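**Kumier Countertop Arm Kit, from the Berkasside workshop**

If you have ever stood at the sink at the end of a long day and wished something else would wipe the counter, you are just who we had in mind! The Kumier kit pairs a jointed arm with a gripper and a hand-held control pendant, and we set it up over polished, marble-patterned surfaces, which are harder for a machine than they look.

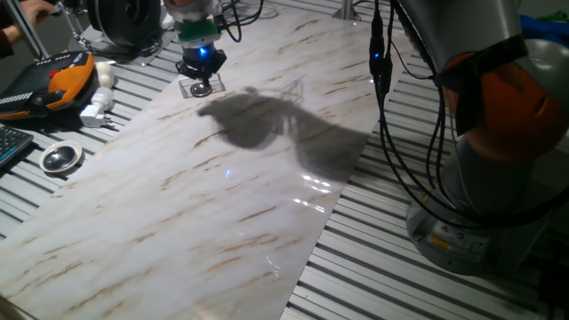

Shiny stone throws light back at a camera, and thin veins can pass for crumbs or scratches. Nikau Wihongi, who runs our setups, likes to start customers on small things: pick up one light item, put it down, do it again. After 391 practice runs we trust it with that much (and we're fond of it, too).

Small round metal fittings take more patience, as the shine can fool the gripper about where the rim is.
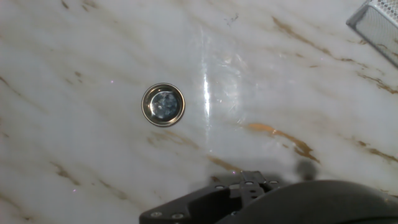
**Can it clean my kitchen by itself?**

For now it needs a person nearby. It can learn short, repeated jobs in one spot, but a full cleanup is still beyond it.

**In the kit**

- Arm and gripper
- Control pendant with emergency stop
- 2 spare finger sets
- 13 starter lessons

Orders go through Markley, with the next batch due in April.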